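Plastic bowls stick together when stacked, and which order to nest them in?

Posted by Ginov
19/05/2018

I have a set of colored plastic bowls and cups that I'd like to keep stacked in one cabinet. There's a pink one you can see through, an orange one, a dark red one, a green one and a few more. They didn't come as a proper nesting set, so the sides don't all have the same slope. Some drop into each other nicely and some go halfway and jam. Last week I had to run two of them under the tap for a while before they'd let go.
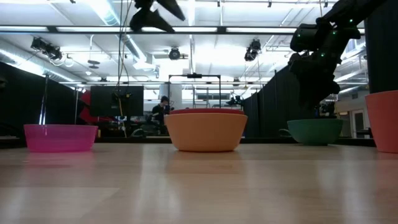 The shelf is 320 mm high inside and I can't move it because the pegs are glued in. I would like one stack for bowls and maybe a second one for cups. Do I go strictly by size, or by shape? And is there a way to stop them from jamming? I don't want to buy a rack if I can help it. I use them most days, so it has to be something I'll keep up with.

Dukstead

Go by rim width first. Put the widest one on the bottom and work up. If a bowl goes in and its rim ends up well above the rim of the one under it, that's fine, it just costs you some height. If the rims end up nearly level and it feels tight, take it out and put it somewhere else in the order.

Jamming is mostly one of two things. Either there's water between them and it makes a seal, or the sides are so close to the same slope that they wedge. For the first, let them air dry upside down overnight. A towel never gets all of it. For the second, a folded paper napkin or a coffee filter between the two is enough. I buy the filters in a box of 1,000 and it has lasted me years.

Bowls with sides that curve in toward a small foot are the easy ones. Straight-sided ones are what wedge, so keep those on top or by themselves. Leave the cups out of the bowl stack completely.
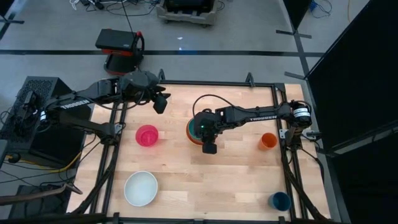 Bowls stacked in the middle, cups kept separate.

When two are really stuck, put ice water in the inside one and stand the outside one in warm water from the tap. Give it a few minutes and twist, don't pull. Don't use boiling water on thin plastic or the rim goes wavy and then it won't stack with anything. I've ruined a couple that way.

For height, make the stack on the counter and measure it before you put it away. You want at least 20 mm clear above the top one or you can't get your fingers in.

Schumacher

just buy a set that nests. mine was from the dollar store and ive had it since college

Trakosex

Agree with the first reply except for the napkins, which hold damp if you put things away too early. I cut circles out of an old mesh shelf liner and use those. They wash fine and they don't slide.

I also gave up on one tall stack. Two short ones take more shelf, but I'm not lifting everything to get to the bottom bowl every morning.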